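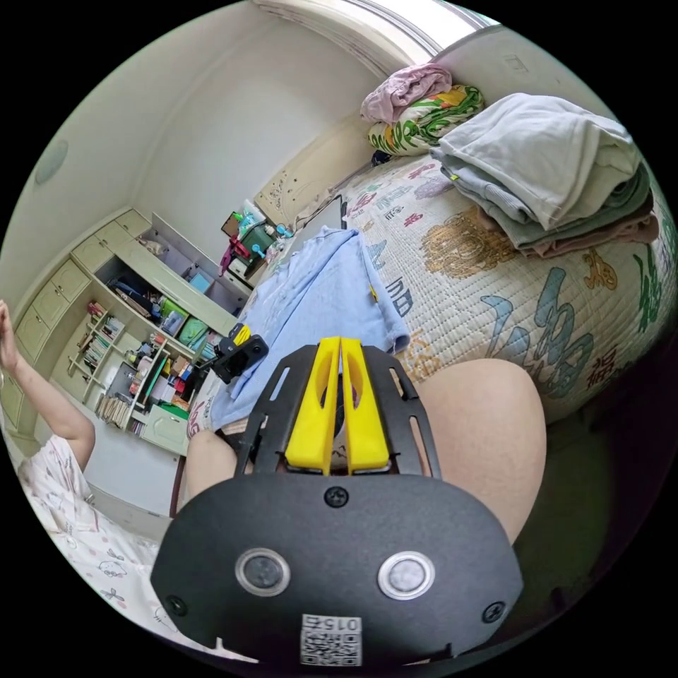
Dimstead Residences – Laundry and Linen Services

1/ September is changeover month at Dimstead Residences. Laundry and Linen Services is posting its guidance on bedding, towels and folding in this thread. Residents are asked to read it before bringing anything to the counter.

2/ Quilted comforters may be used as a folding surface in the smaller bedrooms, where there is no space for a table. Pull the comforter flat to the corners first. Folded laundry may then be set out on top, as on the white printed comforter in our photo.

3/ Printed comforters, including those with large characters or colored motifs, are washed inside out on the cool cycle. Bleach is not to be used on any printed item. White backgrounds are treated with the oxygen powder kept at the counter.

4/ Towels are sorted by color before washing. Light blue towels go with the pale load. New towels in dark shades are washed separately for the first three cycles.

5/ The standard fold for a bath towel is in half lengthwise, then in thirds. Hand towels are folded in half twice. Shirts are folded with the sleeves behind and the collar up. Staff will refold items left for delivery if they do not fit the shelf.

6/ Quilted items must be fully dry before they are folded or stored. Please check the seams and the corners by hand. A second dryer cycle on low is free of charge – ask at the counter for a token.

7/ The large-capacity machines are in the Guerra Building, Room 578. They are open from 7:00 a.m. to 10:00 p.m. The machines in the Hesovus Building do not accept comforters of any size.

8/ Residents who wish to store winter bedding may request a Flekum storage bag. We have 100 bags available this term, one per room. Write the room number on the tag in permanent marker.

9/ Last year the department handled 3000 pieces of bedding, of which 731 arrived without a label. Unlabeled bedding is held for 30 days and then donated. Iron-on labels are available at the counter.

10/ Questions about lost items, damaged prints or storage should be addressed to Fedir Koval, Linen Services Supervisor, at the Guerra counter between 9:00 a.m. and noon. Please bring the collection slip.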